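Pendon Robotics Club help desk
Ticket 628: Two-arm cardboard job, left arm stops mid-fold
Opened: 9/11/24
Project: Pons (flat-pack folding)
Status: Resolved, leaving open for comments

Problem
The Pons program gets both grippers to the sheet, then the left arm drops out with a "following error" as soon as the fold begins. The right arm keeps going for a moment and the sheet twists. Happened on 6 runs in a row. We're so close on this one, the approach moves look gorgeous now!

Tried so far
Restarted the controller. No change.
Swapped to a fresh sheet from the Druvotine stack. No change.
Cut the speed to 28 per cent. It got a bit further, then the same error.
Ran the left arm by itself with no cardboard. Perfect every time, so the motors are fine.

Next step was to go back to the taped sheet with hands on it and check how the two grippers line up across it. 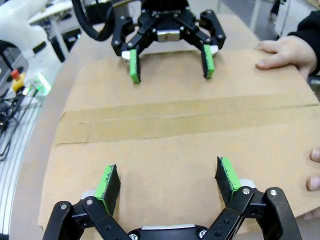
Grippers at opposite ends of the taped sheet, hands holding the right side down.

Reply from help desk
Great write-up, thanks for running the arm solo, that saved us heaps of guessing. Please open the Drokik settings and compare the start delay on each arm. They should match.

Update
Found it! Left arm was set to 300 ms and right arm to zero, left over from our June demo. The right arm was starting first and dragging the left one along through the cardboard. Set both to zero and did 6 full folds at normal speed, no errors. The whole team cheered at the first one (sorry to the group next door).

Still to do
The crease along the tape wanders a little towards one end. Might be the tape, might be our grip points. Will open a new ticket if it keeps up, and we'd love to hear from anyone who has folded taped sheets before.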